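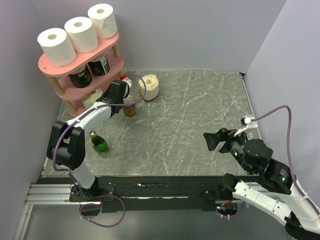
My sister says I can't be trusted alone in a house with a delivery app, and I was about to prove her right. I'd moved into Aunt Tondano's old place on the hill in July, and by winter I had learned to shop like she did, which means like the road might wash out any minute. I put the toilet paper on the top board of the little pink shelf, three rolls standing in a row like fat candles, and went looking for somewhere to put my feelings. The road had washed out, you see. For real this time!

The radio said two days. Kwabena Essien from down the lane called and said four, and Kwabena has never once been wrong about mud.

"What have you got to eat?" he asked.

I told him I'd have to check. (I knew perfectly well. I had paper.)

So I went through the kitchen, talking to myself the whole way, and came up with one can of something with carrots, or anyway orange vegetables, printed on the label and a bunch of green leaves above them. I set it on the counter next to a couple more rolls, one still in its plastic, and we all kind of looked at each other.

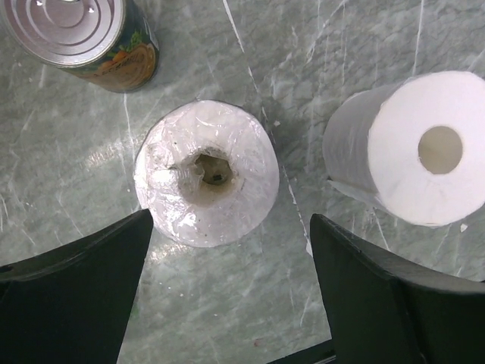 The Second Night

Kwabena showed up after dark with rice in his coat and rain running off his hat. He'd come over the back field, the long way, past the Aidoo barn.

"I brought the rice," he said. "You said you had the rest."

I held up the can. He read the label, front and back, taking his time about it. Then he looked past me at the shelf, and I could see him start to ask and change his mind.

"Your aunt," he said finally, "once paid me for a whole fence in those."

I got out the big pot, and he told me about the fence.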